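Let the driver teach the car

January 11, 2022

I spent my first years in robotics guiding arms by the wrist, and I still think it's the most honest way to program anything. You take hold of the machine, you do the job, and it keeps what you did. So I get a bit giddy when people ask whether the same idea works for driving. It does! A person at the wheel is giving a demonstration every second, with hands and feet, and the car can record the lot.

Roundabouts are where I'd start. Try writing down how you approach one. Dimas Hartono and I once had a go, and our rules reached 47 lines before we'd dealt with a van coming the other way.

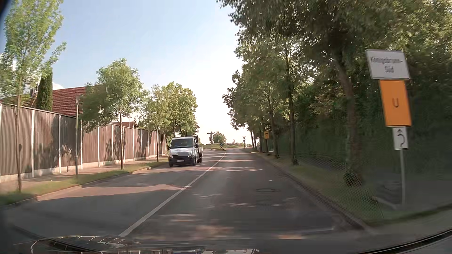 Then we threw the list out and looked at what drivers do instead. They ease off well before the yield line. They look left early, and look again. Someone who has done it 2,000 times can't tell you when the decision gets made, but the pedal trace can.

My colleague Thịnh Mạc prefers remote control, with the operator at a desk and the road on a screen. I see the appeal, and for a warehouse cart I'd agree with him. On the road I want the teacher in the seat, feeling the camber and the brakes (and having some skin in the game).
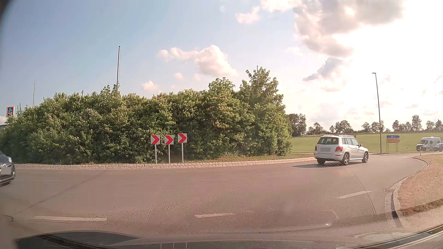
Chevron signs on the island, and a white SUV on its way around.

The fair criticism is that the car picks up our bad habits too. Sure it does. So choose your teachers carefully, and keep the clumsy laps in the set with a label on them, as a good driving instructor would. I'd take 10 patient drivers over a thick binder of rules any day, and I'd happily be one of the 10.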